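Celladow Wall Paint, Matte, Soft Gray-Green

Price: 30 per can
Coverage: 868 square feet per pail, one coat
Touch dry: 90 minutes

Hi, it's Dela Darko from the Prudthorpe shop! I've sold this paint for years and I still get excited when someone walks in asking for a green that doesn't shout. I put it in my own hallway last September (two coats, one very long evening) and I keep finding excuses to stand there and look at it.

It goes on thick, so stir it well and don't overload the roller. My neighbor Korkor used a cheap foam one and got bubbles all over. Get a short-nap roller, we stock the Ametepe ones, and cut in your edges with a decent brush first. Wait the full 90 minutes before the second coat, more if it's muggy. 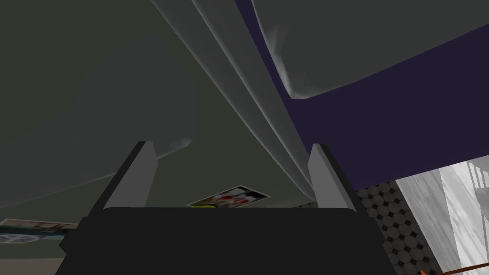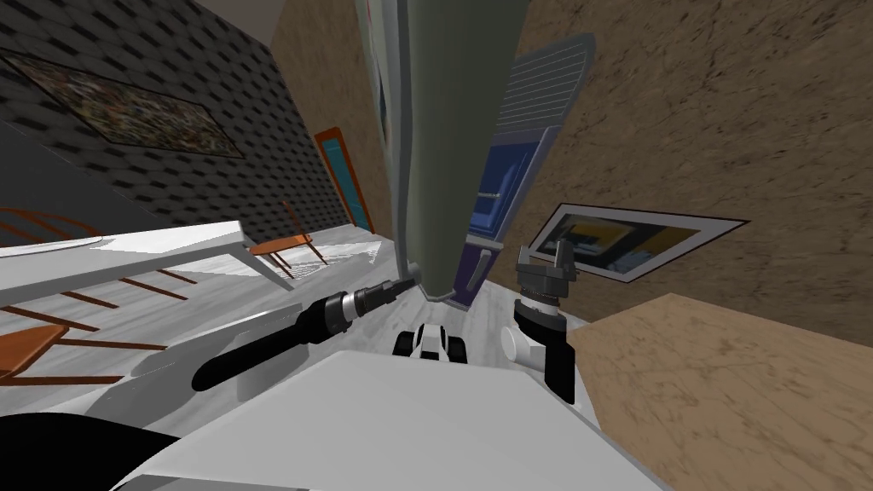

Rendered room views. Dull gray-green surface in the first, navy-blue appliance in the second.

I love this shade next to navy, and it's kind to plain white trim too. It will look darker in a corner than it does by a window, so please try a sample pot on two walls before you commit!

Sample pots cover one small patch, and you can pick them up at the counter. Unopened cans can come back within 60 days with the receipt. Tinted ones can't, sorry.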